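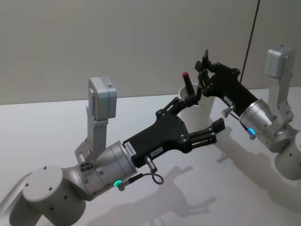

White tabletop, light grey wall. Gredbridge tea room, February 2022.

Hello Kwame, and hello to everyone else at Hekico who reads these!

The walls are finished at last. We went for the light grey in the end (I know you were keen on the green, but we tried a patch and it made everyone look seasick) and I've left it completely plain for now, no shelves or hooks, so we can live with it a bit before drilling holes in it. The white table is in too. I did worry that white would be a daft choice for a place full of tea drinkers, but so far a damp cloth has dealt with everything, even Hivov's beetroot soup.

Money next. The paint came to £90, which was £14 under what we'd put down, and I'd like to spend the difference on a second washing-up bowl if you're happy with that. Gowda have quoted for the new worktop by the sink and they want a deposit of £40 before they'll come and measure up. I've paid it, receipt attached.

What's still to do: the sink tap, which drips, and the crockery. We've had a lovely lot of cups given to us but hardly any saucers, so if you hear of any going spare, please shout. The worktop should be fitted in April, and the Tuesday-style drop-ins can't really get going until then, though people keep wandering in for a brew anyway.

I'll send the Gowda drawing over when I have it.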